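작업 노트 2월, 오전: Adach 양팔 키트 평가 2일차

공구 정리 작업으로 넘어감. 페그보드 세워 두고 렌치, 줄자, 커터칼은 작업대 위에 그냥 흩어 놓은 상태.

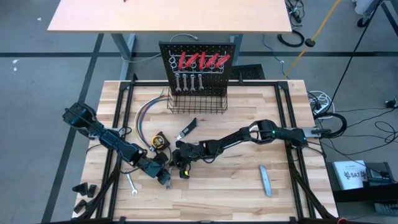 키트 구성이랑 첫인상

Poirier에서 평가용으로 빌려준 건데, 팔 두 개에 그리퍼, 제어 소프트웨어까지 한 묶음이다. 설치 자체는 생각보다 금방 끝났다! 설명서가 친절해서라기보다는 지난번 Dururmont 제품 때 고생을 워낙 해서 다들 요령이 생긴 듯 ㅋㅋ 케이블은 여전히 불만. 팔을 따라 도는 선이 느슨해서 팔꿈치를 크게 꺾을 때마다 신경이 쓰인다. 고정 클립을 더 달라고 메일 써야 함.

렌치 집기

제일 궁금했던 거. 시도 61번 중에 25번 성공. 음... 솔직히 좀 더 나올 줄 알았다. 납작하게 누운 렌치는 손가락 끝이 나무 상판을 먼저 긁어 버려서 힘이 제대로 안 들어간다. 반대로 한쪽 팔로 살짝 세워 주고 다른 팔이 받는 식으로 하면 훨씬 나은데, 이러면 두 그리퍼가 너무 가까이 붙어서 충돌 감지가 자꾸 걸린다. 감도를 한 단계 낮추니까 멈추는 일은 줄었다. 더 낮추는 건 무서워서 안 해 봤음.

줄자는 의외로 쉬웠다. 두툼해서 그런지 대충 잡아도 잘 안 놓친다. 커터칼은 날 넣은 거 꼭 확인하고 시작할 것(나한테 하는 말). 색색깔 전선 묶음은 오늘 시도 안 함. 잡는 위치를 어디로 정할지부터 얘기해 봐야 할 것 같다.

소프트웨어

로그에 오늘 경고만 1,124건 찍혔는데 거의 다 같은 통신 지연 메시지다. 동작에는 영향이 없어 보이지만 진짜 에러가 이 사이에 묻히면 찾을 방법이 없다. 필터 기능이 유료 옵션이라는 건 좀 너무한 거 아닌가... Ileana Barbu한테 물어봤더니 Ukberg 현장에서도 똑같은 메시지가 떴고 펌웨어 올린 뒤로 줄었다고 한다. 우리 건 아직 이전 버전이라 오후에 올려 볼 예정.

마음에 드는 건 직접 손으로 끌어서 가르치는 모드! 팔이 가볍게 따라와서 처음 만지는 사람도 금방 익힐 것 같다. 다만 저장 버튼이 메뉴 깊숙이 있어서 두 번이나 날려 먹었다. 다음 사람은 자세 하나 잡을 때마다 바로 저장하길.

남은 일

펌웨어 올리고 렌치 집기 같은 조건으로 다시
얇은 손가락 팁 견적 (Poirier에 문의)
케이블 클립 요청
페그보드에 도로 거는 동작은 그다음. 고리 위치부터 재야 함
구매 의견은 아직 보류. 팁 바꿔서 돌려 본 다음에 쓰겠음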